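3.2 Where personal items are kept

The second part of the survey dealt with small personal items: combs, mirrors, make-up, hair ties and the like. We had expected most of these to be kept in the bathroom, as the older housing literature tends to assume. In the Wekora sample this was the less common answer. Of the 2447 households that returned a form, 1687 named the bedroom as the main place for grooming items, and many of the rest gave two rooms.

Floor area alone does not explain the result. Flats in the Surdu blocks have larger bathrooms than those in Mirent, yet the share naming the bedroom was close to the same in both. What respondents wrote in the comments box points instead to shared use. Where one bathroom serves several adults, people move the slower tasks elsewhere so that the room is free. Daylight was also mentioned often, mostly by those whose bathroom has no window.

Few bedrooms in the sample had a dressing table as such. People used a chest of drawers, a windowsill, a desk, or a bench or low table beside the bed (Figure 2). 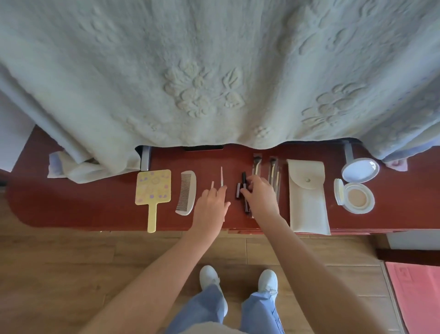
Figure 2. Grooming and make-up items laid out in front of a bed.

Surfaces of this kind have more than one use during the day, and this affects how respondents answered the question on storage. Several wrote that they had no storage for such items, then listed a surface where the items always stay. We coded these answers as "open surface" and kept them apart from "drawer or box". The two groups differ in one further respect: open surfaces were reported more often by people living alone, drawers by those sharing a bedroom.

Desks were the hardest case to code. A desk drawer may hold stationery at the front and a comb and mirror at the back, and the form allowed only one main use for each piece of furniture.

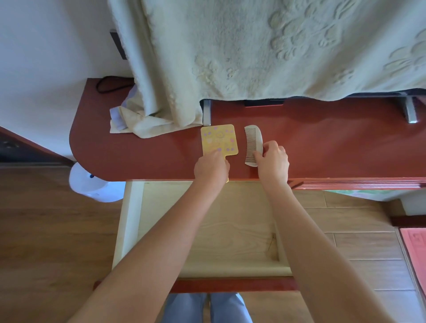 For this reason we went back to the 30 households visited in December and asked about each drawer separately. Mixed use was common — more so in Mirent, where the Fonden housing office lets the flats part-furnished and a desk is supplied in every main bedroom. Tenants there had not chosen the desk and put it to whatever use they needed. We therefore report desks as a category of their own in Section 4 and leave them out of the totals for bedroom storage.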